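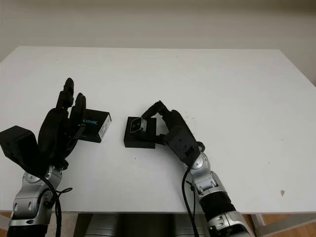 Bench rules for two-handed work – what's changed from April

Quick one this month as we're all flat out. The bench rules have been rewritten. The old sheet was put together when most of us ran one arm with a simple pinch grip, and it shows. With both arms out and proper fingers on the end of them there is a lot more to snag, knock and pinch. Tudur Mostyn has been through the lot, the Hollinlow and Aoun teams have both had their say, and the new version is pinned up by each bench. Please read it. It's two pages. No excuses.

The main points below, in no special order.

Clear table, and we mean clear

Parts for the job and nothing else. No mugs, no pens, no hex keys "just for a minute". If a part isn't needed in this run it goes on the shelf behind you. The last three near misses at Hollinlow all came down to something left on the table that the plan didn't know about. One was a roll of tape.

Leave open table between the two hands at the start. You want a gap you can see from where you're standing. If both hands begin on top of each other, the first bad move is a crash and you've no time to hit stop.

Wipe down before the first run. Specks and small marks on a white top don't hurt anyone but they do confuse people looking back through the pictures later on. We've had one long email chain about a "missing screw" that was a bit of dirt. Enough of that.

Cables

Still the thing we get wrong most. A cable running down alongside the arm is fine if it has slack for the whole reach and can't drop in front of the fingers. Check it at full stretch AND with the wrist turned right over. Check it with both arms, not just the one you fiddled with this morning. Any loop near the wrist that you can hook a finger through is too big – tie it back. Thin leads count as well.

Don't tape over joints or screw heads to hold a cable in place. Zarosus bench did this and it took half a morning to get the gum off.

Speed

Limit is 250 mm a second at the hand while anyone is within reach of the table. Drop to 200 for the first run of any new job, and for any run after a hand has been taken off and refitted. Both arms, same limit. You can't have one at 250 and one at something daft because "it's only going home".

Teams that want to go faster need the area closed off and a second person on the stop button. Ask Tudur. He will probably say no the first time.

Grip and touch

This bit is new so slow down and read it.

A finger resting against a part is a contact, same as a full grip. Log it as one. The old sheet only talked about "holding", which meant a hand could be leaning on a box and the log said nothing was going on. If a box standing on its narrow end gets nudged by a finger it can go over, and then the other hand is reaching for something that isn't where it was.

Small parts with a shiny face: grip by the edges or the frame wherever the job allows. Start with low force and bring it up. If you can't get a sound hold at the force on the job card, stop and change the card. Don't just turn it up and carry on.

Where a part has to sit on a base or in a holder, the base goes down first and you check it can't slide. Then bring the part in. Don't let go untill you've checked it's seated. Looking at it from one side isn't a check.

Keep your own fingers out. Sounds obvious. The space between a curled finger and the palm is just the right size to reach through and people do reach through it. From now on any hand-in-the-gap while the arms have power is a report, even when nothing moved and you felt fine about it.

Who stops it

Anyone. Same as ever but worth saying again as we've had new starters. You don't need to be on the job, you don't need to be sure, and you don't need to say sorry afterwards. Hit stop, then talk.

The stop button must be in reach of the person watching, without leaning over the table. At two benches it was on the wrong side for left handers, now moved. If yours is still awkward shout and we'll sort it.

After a stop, both arms go back to the start pose by hand control at slow speed. No picking up half way through a job. We know it's a pain.

Checks at the start of the day

Ten minutes, before 9.30 if you can. Look over the wrist housings and the screws on each hand. Open and close every finger, one at a time then all together, and listen. Clicks or a finger that lags the others – write it down and tell the bench lead before running anything. Look at the floor too, under the front of the table and around the legs. Leads creep.

Sign the card. Full name please, initials arent enough, we have 3 people with the same ones.

Logging

Every run gets a line in Bomudon, including the ones that failed and the ones you stopped after a few seconds. Especialy those. Say which hand was doing what, left or right, and always from the robot's side of the table. Half the mix-ups in last quarter's notes were people writing "left" from where they stood. If you're typing a note about an object use the name on the job card, not what it looks like to you.

Old entries don't need fixing. Just get it right from here.

Still to be settled

Gloves. Aoun want them banned at the bench, Hollinlow want thin ones allowed for handling glossy parts. Not decided. For now take them off before power goes on.

Also whether one person can watch two benches. Current answer is no and it will stay no until the new sheet says otherwise.

Comments to Tudur by the end of the month, on paper or in the usual thread. Spare copies of the sheet are in the tray by the door. Old ones in the recycling please – we found one from two versions ago still taped to a cupboard.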